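Grurix: como passar o save do modo solo para um servidor com amigos?

Pergunta feita em 23 de agosto de 2019
80 visualizações · 2 respostas

Jogo Grurix sozinho desde novembro e tenho um mundo bem avançado, com a base em Grendora quase toda murada e a mina ligada ao porto por trilhos. Agora dois amigos compraram o jogo e queremos continuar nesse mesmo mundo, sem começar do zero. Criei um servidor pelo menu, mas ele só me deixa gerar um mapa novo. Já copiei a pasta do save para a pasta do servidor e ele aparece na lista como "incompatível". Uso a versão de PC, sem mods.

Compartilhar · 8 comentários

Resposta 1

O save solo e o save de servidor têm formatos diferentes, por isso aparece incompatível. Você precisa converter dentro do jogo. Abra o mundo no modo solo, vá até qualquer farol Arero que já esteja aceso e escolha "Exportar mundo". O jogo fecha a partida e cria uma cópia na pasta de exportados. É essa cópia que vai para a pasta do servidor, o original fica onde está.

Faça backup antes. No meu caso a exportação levou quase 19 minutos, com o mapa grande, e a barra ficou parada um bom tempo no final. Não feche o jogo nessa hora. 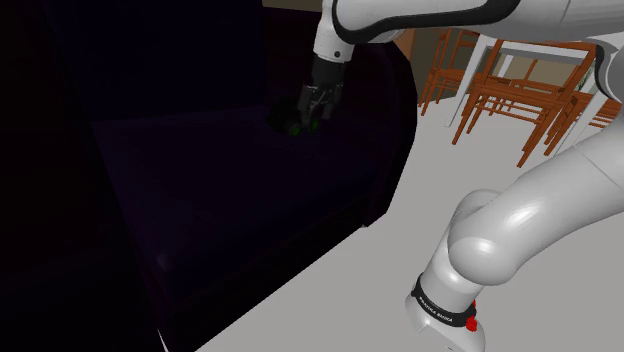
E os baús, passam com tudo dentro?

Os baús comuns passam com o conteúdo inteiro. Os baús trancados passam também, mas ficam ligados ao personagem que os trancou, então destranque antes de exportar se quiser que seus amigos usem. O que se perde são os itens largados no chão e os animais que estiverem fora de cercado. Recolha tudo na noite anterior, no tempo do jogo — de dia os bichos se espalham demais.

Outra coisa: o seu personagem não vai junto com o mundo. Ao entrar no servidor pela primeira vez, escolha "Usar personagem existente", senão você nasce no acampamento inicial com o inventário vazio.

Compartilhar · 2 comentários

Resposta 2

aqui só funcionou depois que derrotei o Yagi, antes disso a opção de exportar ficava cinza. não sei se é regra ou bug. e confere se os teus amigos estão na mesma versão que tu, o meu servidor derrubava todo mundo por causa disso

Compartilhar · 0 comentários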